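Setup Guides > Teaching by Remote Control
Dec 13, 2019 | Joaquín Zúñiga

4.2 Recording push demonstrations on the block board
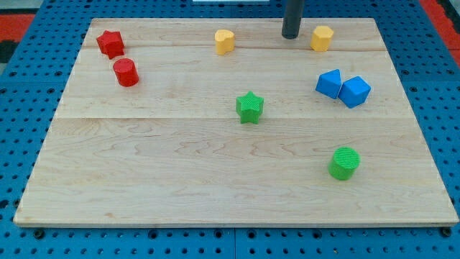

Fig. 7. Colored blocks on the wooden board, with the rod tip near the back.

The Korkine sales sheet says 100 demonstrations will teach a push task. We have not seen that happen. Plan on 200 and treat anything less as a rumor.

1. Lay the board flat on the pegboard and check that it doesn't rock.

2. Scatter the blocks. Don't tidy them into rows. A robot trained on neat layouts learns neat layouts and very little else.

3. Raise the rod until it clears the tallest block, then switch the arm to remote mode.

4. Pick one instruction before you move, such as "push the green star to the blue cube." Type it in first. Labels written afterward tend to flatter the driver.

5. Lower the tip beside the block and push slowly. Let go of the hand control when the blocks touch.

6. Save the run, or mark it as failed. Keep the failed ones in their own folder.

CAUTION: Never press the tip down on top of a block. The force limit is slower than the manual for the arm claims.

NOTE: "Auto-smooth" is on by default. Turn it off. Rocío Salinas compared 167 runs with and without it, and the smoothed paths cut straight through blocks the driver had gone around.

NOTE: A high score on the replay test only shows that the arm can repeat your motions. Move the blocks and try again before you believe it.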